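How to cut dead time out of your demonstrations without teaching the robot to twitch

412 shares | 9 comments

If you train a robot by copying a person, it copies everything. It copies the neat reach and the clean grasp, and with the same loyalty it copies the bit where you stopped to scratch your nose. Nataša Ionescu and I spent most of June finding this out on Dino, our two-armed snack packer, which had learned to hover over a basket like a guest unsure whether the biscuits were for everyone.

The fix is to trim the pauses before training. The snag is that some pauses are doing a job, and if you cut those as well you get a robot that lets go of things in mid-air. What follows is the method we settled on. It needs no new hardware and a modest amount of patience.

What you need

A set of recorded demonstrations with arm positions and gripper opening at every time step. We had 700, sorted and stored with Lernix, our in-house recording tool. A training script you trust. A test task you can run over and over without losing the will to live.

Step 1: Measure stillness per arm

Do not average the two arms together. We did, and lost a week to it. On a two-armed robot one arm is very often parked while the other works, and an average makes a busy left arm look half asleep. Work out the speed of each gripper tip separately, then call a time step "still" only when both arms are below your threshold and neither gripper is opening or closing.

Set the threshold by looking at the plots. I know you would like a number. Ours was right for our arms and would be wrong for yours.

Step 2: Sort the pauses

Go through the still stretches and give each one a label. We used 3:

Idle. The operator is thinking, talking or having tea. Cut it.

Settling. The arm has just arrived and something is about to be gripped or let go. Keep it.

Waiting. One part of the task must finish before the next can start. Keep it, but you may shorten it.

Nataša labelled 64 demonstrations by hand, and I then labelled the same ones without seeing hers. We disagreed mainly over settling and idle, which look the same until you see what comes next. So we made a rule: any pause that ends in a gripper movement is settling, whatever the operator claims to have been doing. It is a crude rule and it has served us well.

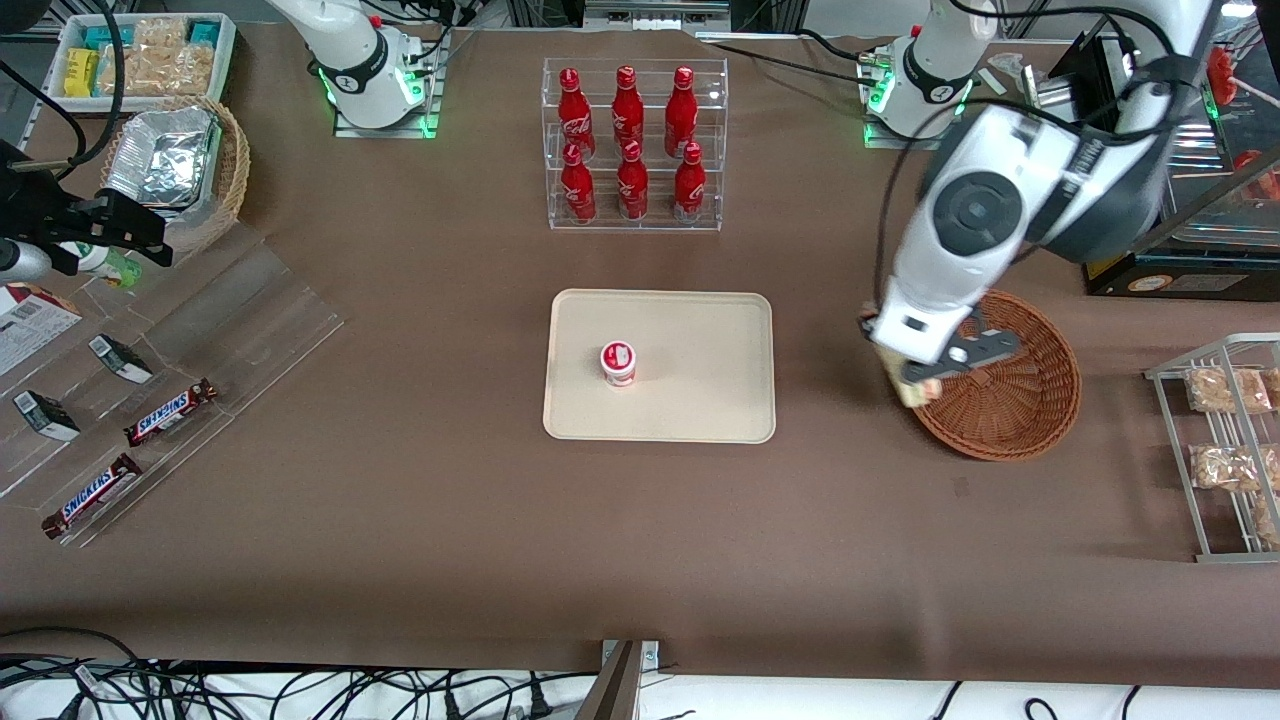
Releases over a basket are where the rule earns its keep. A light packet in a wrinkly wrapper goes where the fingers send it, and if the arm is still swinging when they open, the packet carries on with the swing. Our first trimmed model had no settling pauses left in its data at all. It was wonderfully quick, and it flung crisps at Koen Hermans, who had only come in to borrow a cable.

Step 3: Cut, then stitch

Remove the idle stretches and join the ends. Check the arm positions on either side of each join. If there is a jump, the arm was drifting while you thought it was still, and your threshold is too high. Go back to Step 1 with whatever dignity you have left.

Leave the settling pauses at full length on the first pass. You can shave them later — one change at a time, please, or you will never know which one broke it.

Step 4: Train both versions

Train one model on the raw set and one on the trimmed set, with everything else held the same. This sounds obvious. I have read our old notes and it was not obvious to us.

Run each model 100 times on the same task, swapping between them as you go so that a loose screw late in the day punishes both equally. Write down time to finish and where each item ended up. For the failures, note which stage went wrong, as a bare pass or fail will hide the crisp-flinging.

What we saw

The trimmed model hovered far less and dropped no more items than the raw one. It still stalls when two similar packets sit close together, and trimming did nothing for that. Koen thinks the Smits grasp labels are to blame. I think Koen is still cross about the crisps.

The labelling sheet is in the Fakorero project folder, under "pauses_final_2". Ignore "pauses_final".

Contact | © Fakorero project notes | Back to top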